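Print | E-mail

About Us

Drosel started with one long blue table and a question we still love: how do you teach a machine the small things hands do all day? Picking up, putting down, turning a cup so the handle faces out. Our answer is to show it, over and over, and to save every try.

We collect examples for learning systems. Our people take a hand-held gripper, work through a short task (trays and everyday objects, mostly), and each run becomes one example. A good run is wonderful, and a clumsy one is often just as useful, so we label both and keep both!

In July we wrapped up Skostham, our biggest set so far: 1,664 runs across 55 tasks. The next one, Lūse, is already under way and should pass 4,000. We check every run by eye before it goes out, and yes, that takes a while.

How we work

Sessions are short, and collectors swap tasks often. We move the trays between runs, change the height of the chair, and leave the plants on the table, so the system sees a room people really use. 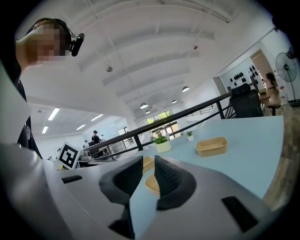 Where to find us

We're on the upper level of the Esberg building, up the stairs and along the railing. Come by and try a gripper yourself. Most visitors want a second go!

Page updated Saturday, October 2, 2021

Print | E-mail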